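Notes on the perception and planning stack, November

For most of this year the work recorded on this blog has concerned a single question: how much of a household manipulation system can be settled in simulation before any hardware is involved. This entry describes the state of the software after the autumn round of changes. It covers the scene generator, the perception service, the planner interface, and the logging tools, and it ends with the matters that remain open.

The stack is called Istus. It consists of a perception service, a task planner, a motion planner, and a thin control layer that passes joint targets to the simulator at a fixed rate. Scenes are supplied by a separate program, Sillstead, which builds rooms, furnishes them, and scatters objects on the surfaces. The two programs share one message format and are otherwise kept apart. An earlier arrangement, in which the scene generator was a module inside the stack, allowed object poses to leak into the planner by way of a shared cache. Two months of results had to be set aside when this was discovered. The separation has been enforced by the build system from that point on, and any import that crosses the boundary causes the build to fail.

## Scene generation

Sillstead currently holds 3054 saved layouts. Each layout is a plain text file that lists the room shell, the furniture, the lights, and the objects, together with a random seed. Given the same file and the same version of the program, the result is identical down to the position of each object. This property was lost for a short time in the summer, when a physics setting was changed without a version increase, and restoring it required every layout to be settled again and saved under a new number.

Objects are dropped from a small height and allowed to come to rest before the episode begins. Objects that fall off a surface are removed. Objects that come to rest against one another are kept, even when the arrangement is not one that a person would choose. The test set is intended to measure whether the software can find and reach things, and tidiness would make the measurement less useful.

## Perception

The perception service receives color and depth images from two virtual cameras and returns a list of object hypotheses. Each hypothesis carries a class label, a mask, an estimated pose, and a confidence value. The service does not attempt to name everything. A region that it cannot classify is returned as an obstacle with a mask and a bounding volume, and the planner treats it as solid.

Three kinds of error account for nearly all of the failures reviewed this autumn:

- Two objects that touch are returned as one.
- A thin object is absorbed into the surface beneath it.
- A transparent object receives the depth of whatever lies behind it.

The first error has been reduced by a change to the segmentation step. Masks are now split along depth breaks before classification, where previously the split was made afterward. The second and third errors are only partly addressed. A thin object on a plain surface is now found in most cases, but the same object on a patterned surface is often missed, and the confidence values give little warning of it.

## Planning

The task planner works from a list of goals and a symbolic description of the room. It was rewritten in the spring to accept incomplete descriptions. Where a fact is unknown, the planner may now insert a look action, which moves the camera to a better position and requests a fresh set of hypotheses. The cost of a look action is set in the configuration file. When it was set too low, the planner looked repeatedly at the same corner of the room and did little else. The present value was chosen by trial, and a more principled choice would be welcome.

The motion planner has a budget of 72 milliseconds for each replan. If no path is found in that period, the last safe path is kept and the failure is recorded. The budget is met on the desktop machine used for development. It is not yet met on the small computer intended for later use, where collision checking takes the greater part of the time. A coarser collision model for distant furniture has been written and is under test.

The storage task deserves a separate remark. Bins are described to the planner by color and by row and column, and a goal may refer to either. A goal that names a color shared by several bins is ambiguous, and the planner formerly took the first match in the list without comment. It now returns the full set of candidates and declines to proceed until the goal is made specific. This behavior has made the automated runs somewhat slower to set up, but the records are easier to trust.

## Logging and replay

The logging tool, Sikder, writes one directory per episode. Each directory contains the layout file, the configuration, the message stream, and the images at a reduced rate. Any episode can be replayed against a newer version of the perception service without running the simulator again. A full replay of the 701 episodes in the regression set is started each night and is normally complete before 6 a.m.

The replay viewer has been given a side-by-side mode, in which the old and new hypotheses are drawn over the same image. The color scheme was also changed. The former scheme used red for rejected hypotheses, which was difficult to read over red objects, and outlines are now drawn in white with a black border.

Two views from a single Sillstead room:

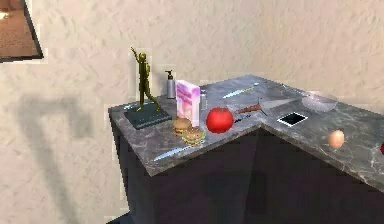
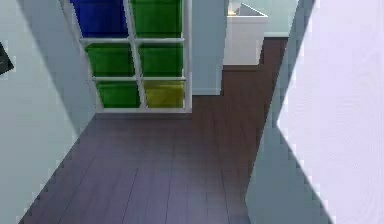
The segmentation change described earlier was judged chiefly on crowded surfaces, and its results there are mixed. Pairs of similar objects, such as the two hamburgers set side by side on the counter, are the reason the depth split was introduced, and such pairs must be returned as two hypotheses for a pick request to be accepted. The large knife beside the tomato presents the harder problem, as its gray blade is close in color to the marble, and a mask that covers only the reddish-brown handle will give the planner a volume that is far too short. The translucent bowl near the back edge, through which the countertop can be seen, belongs to the third kind of error. The shelving unit is simpler as perception but more demanding as specification: a request for the yellow bin or the blue bin has one answer among the visible compartments, while a request for a green bin has four.

A revised depth filter for translucent objects is in preparation. It compares the depth estimate inside a mask with the estimate just outside it, and where the two agree too closely for an object that should have height, the class model is used to supply the missing volume. The filter has been run on 14 episodes only, and no figures will be given here until it has passed through the full nightly set.

## Open matters

The configuration files have grown untidy. Several values are present in both the planner and the perception service, and a change in one place does not carry to the other. A single schema is being drafted under the working name Varnwood, and it will be adopted one component at a time, beginning with camera settings.

The meaning of the confidence value also requires attention. It is treated by the planner as a probability, but it has not been calibrated as one. A calibration step was written last winter and removed when the classifier changed. It will need to be written again against the present classifier, with separate curves for thin objects and for everything else.

Finally, the look action does not yet take account of doorways and narrow passages. The camera may be sent to a viewpoint that the mobile base cannot reach, after which the motion planner reports a failure and the task planner proposes the same viewpoint once more. A temporary list of refused viewpoints prevents the loop. The reachability check itself is scheduled for the next release of Istus, and the layout files needed to test it have already been added to the repository.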